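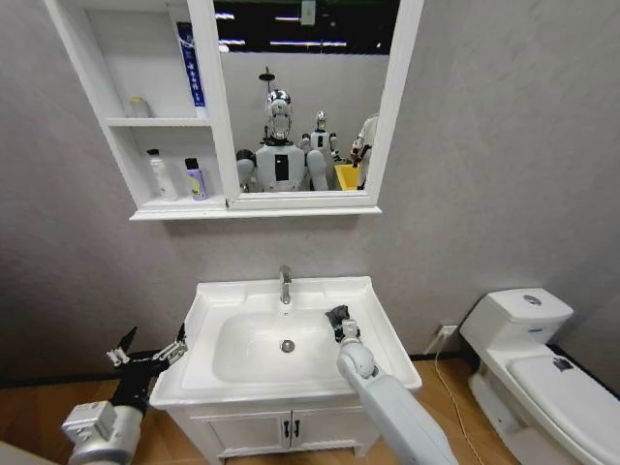 Tondik Two-Finger Gripper, spare pads and bathroom kit

Please read before ordering. In August we stopped shipping the old pads (grey packet, no batch number) after one let go of a bottle of shampoo over a basin. The bottle survived. The basin has a chip in it and now lives in Jintana Yimyam's office, where it holds post.

What went wrong
The old pad goes slick when it meets soap. The gripper feels the slip and squeezes harder, as it was told to, and the bottle leaves upwards at some speed. Abdelilah Hajji repeated the test 30 times at our Chaiyaporn workshop and got the same result in over half of them. He wore goggles after the first.

What we changed
The new pad is ribbed and glued as well as clipped. Grip force now has a ceiling, and if the arm feels a second slip it stops, opens slowly and waits for a person. It will wait all night if you let it.

In the kit
4 ribbed pads
2 clips
1 tube of glue (don't let the robot hold it)
Printed fitting sheet, corrected by Tassanee Kaewmanee, who found the left and right drawings swapped

Fitting
Power off at the wall, not just at the tablet. Peel, scrape, clip, glue. Leave for 3 hours. Load the new force limit before you pick up anything you like.

Still not good at
Wet bar soap. Glass. Toilet lids, which it closes with more feeling than we'd want.

Fits Tondik and Wukix wrists. Does not fit Tirkine, whatever the forum says.

Old pads are swapped free. Post them to Jaruwan Jaidee at the returns desk, rinsed, please.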